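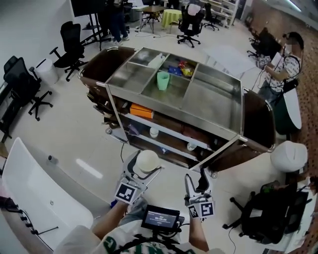

The project looked at how small items are stored on the service trolley used in the Ondbridge study room, and whether a fixed layout would shorten the time spent putting them away. The trolley is a stainless steel unit on casters with an open top tray and a lower shelf. Metal partitions divide part of the tray into compartments, and in the starting layout the green cup stood upright in the middle one, with the snack bag and other small packets grouped in the compartment next to it. The right half of the tray was left empty as a reserve for returned items. The lower shelf took the orange box and whatever did not fit above.

Method

Two layouts were compared. Layout A left the choice of compartment to the person tidying. Layout B gave each class of item a set place: cups in the middle, packets at the back, boxes below. Each layout was run 200 times over one term. A run began when the first item was picked up and ended when the last was released. Runs longer than 90 seconds were stopped and marked incomplete. Rhona Gillies kept the timing sheets and checked them every Monday against the room log.

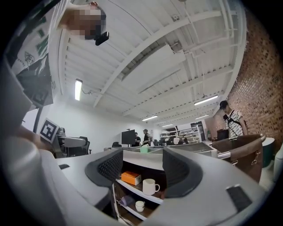 Boxes gave the most trouble in both layouts. A box placed on a lower level has to be put in from the side, and the hand needs clearance under the level above. Mugs were easier if the handle faced outwards, and this was added to the instructions for Layout B after the pilot.

Results

Layout B was faster for cups and packets. For boxes there was no clear difference. In total 878 single placements were judged wrong on review, most of them under Layout A and most involving packets put in with cups. Incomplete runs were left out of the timings but kept in the error count.

Limits

Only one trolley was tested. The Gourlay unit, with a deeper tray, arrived too late to be included. Partition height was not varied.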